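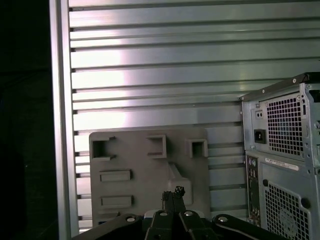
tharun_p
Has anyone paid for the Allovness wholesale list? It's $300 to join and they promise off-market houses below value. My last "deal" from a list like that had a bad roof and a tenant who wouldn't leave. I'd trust a plain wall of aluminum slats before I'd trust their photos — at least you can see how the slats line up.

katsaros2
Joined in June. Got 157 emails, 2 worth a drive.

JanelleC
Disagree. I closed on one. You have to run your own comps.

tharun_p
Then what is the $300 for?

JanelleC
Getting the address early.

katsaros2
Same address was on Plovura for free.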